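Geddes opens fabric care room in Clidbridge

Free folding and mending sessions begin in April

CLIDBRIDGE - Household textile company Geddes will open a fabric care room at its Clidbridge offices in April, offering free sessions on folding, sorting and mending cloth at home. The room will be open to the public in the mornings, with places for 11 people at each session.

The sessions grew out of a course the company has run for its own staff at Rultthorpe. That course began as training for employees who handle returned bed linen and table linen. Staff soon started bringing in things from home, and the company decided to offer the same teaching to customers and neighbors.

"People kept asking if they could bring a friend," said Noémi Pálfi, head of customer services at Geddes. "We had the tables and we had people who knew how to teach it. Opening it up was an easy decision."

Each session lasts 30 minutes and covers one kind of item. The first ones deal with plain flat cloths such as tablecloths, dish towels and light throws. Later sessions move on to fitted sheets, curtains and knitted blankets. Participants work standing up at a large table, where a cloth can be spread out, smoothed from the middle and squared up before the first fold is made.

Hajnalka Mészáros, who wrote the course, said most trouble with folding starts before the folding does.

"A cloth comes out of the basket in a heap and people try to fold the heap," she said. "Lay it down, find two corners, and pull the creases out toward the edges. It takes a few seconds more and the stack in the cupboard stays straight."

Mending is taught on a separate morning. Participants learn to close a small hole, repair a hem and decide when a worn cloth is better cut down for cleaning rags. Needles, thread and practice cloths are supplied. Those who want to bring a piece of their own are asked to wash and dry it first.

Geddes will also take in clean, unwanted household cloth at the front desk. Pieces in good condition will be used for teaching. The rest will be passed to the company's Somus line, which turns used fabric into stuffing for floor cushions.

"We see a lot of good cloth thrown out for one bad seam," said Ákos Vincze, who manages the Somus line. "If somebody learns to fix the seam, that's fine with us. If they don't want it any more, we can use it."

The company has planned 32 sessions for the first season. Places can be reserved at the Geddes front desk in Clidbridge. Children may attend with an adult. The room is on the ground floor and has step-free access from the parking lot.

Press contact: Béla Lakatos, Geddes, Clidbridge

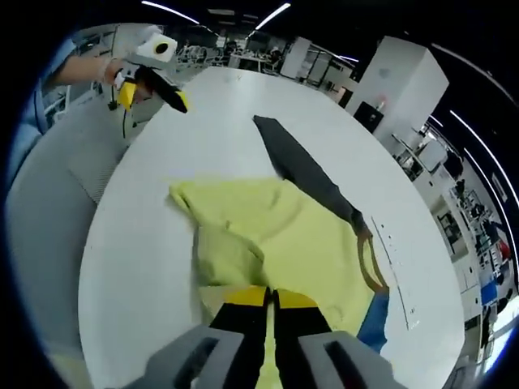
A pale yellow-green cloth spread on a white oval table.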